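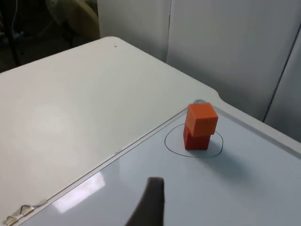 Clodine activity tables — progress note, November

Quick one before the Irkar call, full figures to follow.

Spend to date 638 of the first installment. Mostly tables, whiteboards, markers. Cubes came from Harju, 71 sets in, rest on back order — chasing.

Tabletop tasks now settled. Stacking task: circle drawn on the whiteboard by hand, orange cube goes on red, both inside the line. Circles don't need to be neat, we stopped using the printed templates in week two. Binder clips bought for the boards, cheap, keep.

Single cube task runs straight on the table, no board. Shorter, easier to set up, good for a first go.

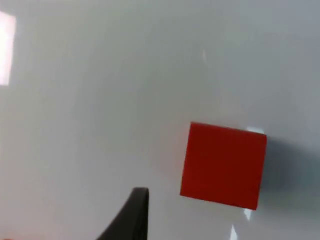

Red cube on the bare tabletop, single cube task.

Still open:
Glare on the glossy tops. Drodstead site asked for matte covers, quote recieved, 74 per table. Need a yes or no from you.
Storage — shelf space promised at Drodstead, not availble yet.
Task cards, second draft with the printer.

Next payment request goes in once the back order lands.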